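Section 5. Teaching the pair to fit taps on a pipe rack
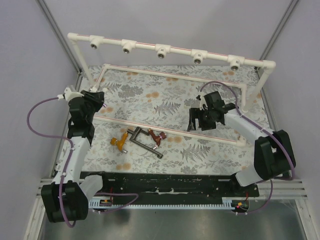

Fig. 5.1. Pipe rack on the mat, both arms over it, taps and spout in front.

I wrote this section after Antonina Ostapchuk asked me the question everybody asks, which is whether the Ravbridge pair can do a real plumbing chore yet. My answer is sort of! Threading a tap into a fitting is a job your hands learn in a minute, and it's still one of the harder things I've asked two arms to do. So please set it up carefully and keep your hopes modest.

You'll want Stellent (the control program) running and both arms homed, as in Section 4. Keep your hands out of the workspace whenever the arms are powered. I mean it.

Setting up

1. Stand the rack on the mat with the row of tees up top and the threaded openings facing you. There are five tees. I number them from the left, and so does Stellent.

2. Give the rack a push with one finger. If it rocks, reseat the corner elbows at the base until it doesn't. A wobble you'd never notice by hand will ruin a threading attempt.

3. Lay the taps and the spout in front of the front base pipe. They can touch each other. I like to leave them a bit jumbled, the way they'd land on a workbench, but if it's your first go, spread them out and be kind to yourself.

4. Check the cables. Each one needs enough slack to loop over its gripper and still follow the forearm down. Move each arm through its full reach by hand, power off, and watch that nothing snags on the rack.

Note: a patterned mat is fine. Liudmyla Yurchenko uses a flowery one on purpose, and I've come around to her view — a kitchen counter isn't blank either, and I'd like to know early if a fern is going to confuse things.

Running a threading attempt

5. Pick the target tee in Stellent. Start with 3. The end ones are close to the elbows and leave the grippers less room.

6. Choose which arm holds and which arm turns. Holding matters more than you'd think, so give it to whichever arm can reach the rack without crossing the other.

7. Set the speed to 9 and press Run. Let it pick up the tap, line up the tip and make the first turn before you touch anything.

8. If the turning force climbs and the tap stops moving, press Pause, then Back Off. You've got a crossed thread.

Caution: never let it push on through a crossed thread. The tap will look seated and it'll be ruined, and probably the fitting too.

9. When Stellent says Seated, power down and check by hand. I still do this every single time.

What to expect

Last April I ran 66 attempts with the Derkach grippers and got 11 taps properly seated with no help from me. Picking up went well. Lining up was so-so. The first half turn was where nearly everything fell apart, and the spout was worse than the taps (long thing, awful to balance).

So would I let it loose under my own sink? No, not this year. I'd happily let it hold the flashlight, though. If your numbers come out better than mine, send me your Stellent log, and tell me which tee you used.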